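Courses > Play and Early Learning > Handouts > Unit 5

Unit 5: Sorting, and why it takes all morning
Ayana Sisay, May
17 comments | 50 shares

Read this before the practical. Last term a few of you read it afterwards, and it showed.

1. What counts as sorting
A child who puts all the red blocks together has sorted. So has a child who puts the pointy ones together, or the ones she likes. The third is harder to mark, but it is still a rule, and she will defend it longer than most of you defend your essays.

2. Colour before shape?
Often, though don't lean on it. Two stars in different colours make a good opening problem: do they belong together or apart? Put them down and say nothing. Saying nothing is the part students find difficult. Kedir managed 5 minutes in the last practical and looked quite unwell.

3. The surface
Use a plain board. Patterned cloths become the activity. Leave the blocks scattered, as lining them up neatly does half the child's work and all of the interesting half.

4. Words to listen for
"Same", "nearly", "pointy", "that one's mine". Write down what was said, including the grammar. Do not tidy "triangler" into "triangle".

5. For the practical
Work in pairs, one to sit with the child and one to take notes. Swap halfway. Veronika Hubmann has the block sets and would like them back complete, a wish she has now expressed in writing.

Notes go in the Surlow tray by noon. Half a page is plenty. 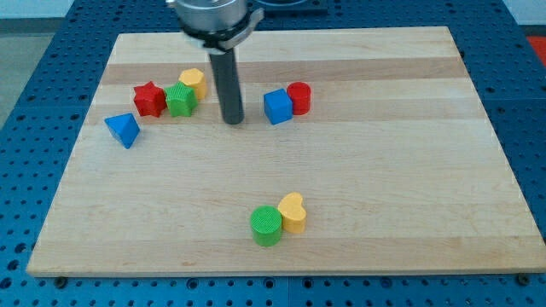 Fig. 1. Shape blocks on a wooden board, unsorted. Note the red and green stars (section 2).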